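Plultero publishes good-practice guide for testing household robots in simulation

Plultero has released a guide on how simulated homes should be built and reported when they are used to test household robots. The guide came out in May and is free to read. It applies to kitchens, dining rooms and living areas, and it covers both mobile machines and fixed arms.

The text was drafted by a working group with members from Ernis and Khokhar, two developers of home robot software. It is voluntary. Plultero said it will not certify anyone against it for now, but labs that follow it may say so in their published results.

The main rule is that a test room has to look lived in. Tables must hold a mix of objects, including clear ones such as glass, and chairs should stand where people would leave them. Developers must also keep a written record of every object placed in a room, its starting position and the lighting used.

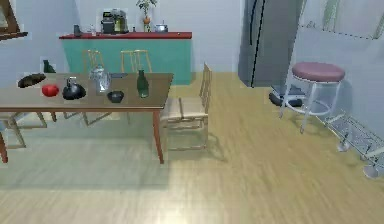

A simulated kitchen and dining area with glassware, a kettle and other household items on the table.

"A robot that does well at a bare table has not told you much," said Bernice Nartey, who led the drafting. "We wanted people to report what was in the room, and to report the failures along with the successes."

Under the guide, each task has to be run in at least five room layouts, with no fewer than 90 attempts in total. Results are to be given per layout as well as overall. If a developer changes the room partway through a test series, the earlier runs have to be listed separately.

Another section deals with floor space. The path a mobile robot needs to reach a table or counter must be stated in the report, along with any stools, racks or mats near it. Collisions with furniture count as failures even if the robot goes on to finish the task.

The guide also says simulated results should not be used alone to support a safety claim. Tests in a real room are still required before a machine is used near people, and the report has to make clear which figures came from which kind of test.

Bresness, which makes kitchen test software, said it would add the record-keeping format to its next release. A spokesperson said the work would take about three months and that existing customers would get the update at no charge.

Plultero is taking comments on the guide and plans to review it after the first four labs have sent in reports.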